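Mando inalámbrico que se desconecta solo a los pocos minutos
Foro de ayuda Flomasitz > Ordenadores y periféricos > Mandos y volantes

Publicado por marisa_lv
Hola. Tengo un mando inalámbrico de segunda mano que uso en el portátil, con el receptor USB que venía en la caja. Funciona bien al encenderlo, pero a los pocos minutos se desconecta y tengo que sacar el receptor y volver a meterlo. A veces aguanta una partida entera, otras veces no llego ni al menú.

Lo que he probado hasta ahora: cargarlo toda la noche, cambiar de puerto, reinstalar el controlador que sale en la página del fabricante y borrar el dispositivo del administrador. Con cable no se corta nunca. En el portátil de mi hermano también se cortó, pero solo lo probé un rato un miércoles por la tarde y no sé si cuenta.

La batería es de 500 mAh según el manual. En la misma mesa tengo el router y un disco externo, por si influye. ¿Merece la pena abrirlo o lo doy por perdido?

2084 visitas – 3 respuestas

Leandro Bravo
Si con cable no falla, la parte de los botones y la placa principal están bien casi seguro. Quedan la radio, la batería y el receptor. Yo lo miraría en este orden, de lo más fácil a lo más pesado:

1. Separar el receptor del portátil
Los discos externos USB 3 meten ruido en la banda de 2,4 GHz, y si el receptor está en el puerto de al lado se nota mucho. Pon un alargador USB 2 corto y deja el receptor encima de la mesa, a la vista del mando. Desconecta también el disco mientras haces la prueba. Mucha gente se ahorra el resto de la lista con esto.

2. Cambiar el canal del router
Entra en la configuración y pasa el portátil a la red de 5 GHz si tu router la tiene. Si no, fija el canal en el 1 o en el 11 y prueba con los dos. Lo de «automático» en algunos modelos va saltando de canal y los cortes parecen aleatorios.

3. Quitar el ahorro de energía
En el administrador de dispositivos, busca el concentrador USB raíz, abre Propiedades y luego Administración de energía. Desmarca la casilla que permite al equipo apagar el dispositivo. Hay que hacerlo en todos los concentradores que aparezcan. Después ve al plan de energía y desactiva la suspensión selectiva de USB. Reinicia.

4. Volver a emparejar y dejarlo quieto
Apaga el mando, quita el receptor, espera 10 segundos y empareja desde cero. Luego déjalo en la mesa encendido, sin tocarlo, con una ventana de prueba de mandos abierta, y ve mirando si el sistema lo sigue viendo.

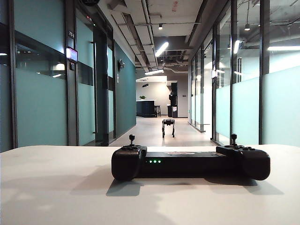

5. Comprobar la batería
Si se corta en reposo con todo lo anterior hecho, sospecha de la batería. Una batería vieja puede marcar carga completa y venirse abajo cuando vibra el mando. Desactiva la vibración en el juego y compara. Si mejora, cámbiala por una de la misma tensión y el mismo conector, y fíjate en la polaridad antes de enchufarla porque no todos los fabricantes usan el mismo orden de cables.

Lo de abrirlo lo dejaría para el final. Ten en cuenta también que muchos mandos se apagan solos por inactividad. Si solo te pasa cuando lo sueltas, puede ser eso y no una avería.

kiko77
a mi me paso igual y lo tire. compra uno con cable y te olvidas

Boris Kovačević
De acuerdo con Leandro en casi todo, aunque yo haría el paso 3 antes que el 2. En mi Doucette el ahorro de energía volvía a activarse después de cada actualización grande del sistema – me pasó en septiembre y tardé una semana en darme cuenta.

Sobre el receptor: si lo notas muy caliente al sacarlo, o si baila dentro del puerto, puede ser una soldadura floja. Se comprueba moviéndolo un poco con el dedo mientras juegas. Los recambios existen, pero tienen que ser del mismo modelo. Yo compré uno genérico en Goltport y no emparejaba con nada.

La base Doka que recomiendan en otros hilos no te va a servir para esto, solo carga.

marisa_lv
Gracias a los dos. He puesto un alargador y he quitado el disco, y llevo dos tardes sin cortes. La casilla de energía estaba marcada en tres sitios, ya la he desmarcado. La batería la dejo como está de momento.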